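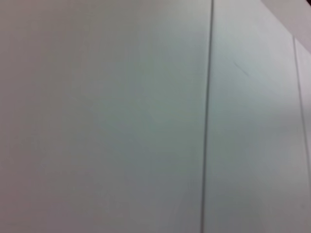 Care and adjustment > Flat fronts

4.2 Checking the gap between two panels

The Lovura tall unit has plain fronts without handles. The gap between them should be the same width from top to bottom.

1. Close both fronts fully.
2. Look along the gap at eye level, then from the floor.
3. If it leans, open the wider front and turn the side screw on the top hinge a quarter turn.
4. Close the front and look again. Repeat on the bottom hinge if needed.

Note: The fronts are 1,389 mm high, so a small turn at the hinge shows clearly at the far end.

Caution: Do not use a power screwdriver.

Light scuffs on the pale grey finish can be wiped with a soft damp cloth. Do not use scouring cream. For deeper scratches, order touch-up pen 716.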